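An afternoon at the Nesevden open day

In May I finally went to the open day at Nesevden. I had wanted to go last year also, but I was sick at that time and my colleague went in my place and came back with a bag full of stickers. This year I took the bus number 247, which stops almost in front of the building, and I arrived a little after one o'clock.

I should say first that I am not an engineer. I worked many years in a shop that repairs sewing machines and small appliances, so I know how to hold a screwdriver, and this is maybe the reason why I look at robots in a different way than the students who were there with me. I look at the hands.

At the entrance they gave me a paper badge with the number 134 and a small map. The demonstrations were on two floors. Downstairs was a company called Cadwood with a machine that sorts wooden parts for furniture. It was very loud and very fast, and after five minutes I had seen enough. There was also coffee, quite good, and a kind of dry cake which I do not recommend.

Upstairs it was more quiet. In room 101 was the group of Lenuța Ghiță, and for me this was the best part of the visit. She speaks softly and you must stand close, but she answers every question with patience, even the ones from children. A boy asked her if the robot gets bored. She thought about it seriously and said that she gets bored much earlier than the robot.

Her group studies work with two arms. She explained that many tasks in a normal house or workshop look easy to us only because one hand helps the other one. You hold the jar and you turn the lid. You keep the bag open and you put the bread inside. For a robot with one arm this is already a big trouble, and with two arms there is a new trouble, because the arms must agree with each other.

The task for our group of visitors was a tool case, the kind that opens flat in two halves, with every tool in its own molded place.
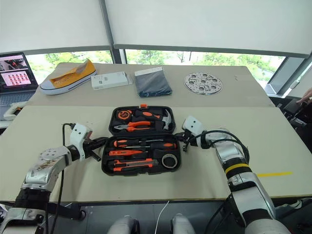
The two grippers at the open tool case, with the hammer and the tape measure in the far half.

I liked this choice very much. I have a similar case at home, a gift from my brother-in-law, and I know how annoying it is. If the pliers are not well pressed in their place, the case does not close, and if you close it too fast everything falls to one side. Lenuța said that a case like this is a good exercise because it has a hinge, and the two arms must follow the same curve at the same speed. If one arm is faster, the case twists.

I asked how the robot knows when it pushes too much. Her colleague Emerson Conceição took this question. He told us that they can read the effort in the joints of the arm, and when the number goes up suddenly, the arm should stop and wait. He said "should" with a smile. In the first months they broke 4 cases, and he keeps the broken latches in a drawer at his desk. I wanted to see the drawer but there was no time for this.

What surprised me is how slow everything is. In the videos on the internet robots are always quick, and I did not know that many of these videos are played faster than the real life. Emerson said it without any shame. I found the slow movement nice to watch — a little like watching an old person who does something with great care. A man behind me was less patient and went back down to the Cadwood machine.

After the demonstration I stayed to talk about grippers. I told Lenuța how in our shop we learned to feel a screw before it breaks, and that I could never explain this feeling to an apprentice. She wrote something in her notebook. I don't know if it was about my screws, but I like to think so.

On the way out I stopped at the table of Surdu, where they had brochures about evening courses. There is one for beginners, in the autumn, and the price is not terrible. I took the brochure home and put it on the refrigerator. My wife has read it too and says that she will go if I go.

If you want to visit next year, go directly upstairs and eat something before.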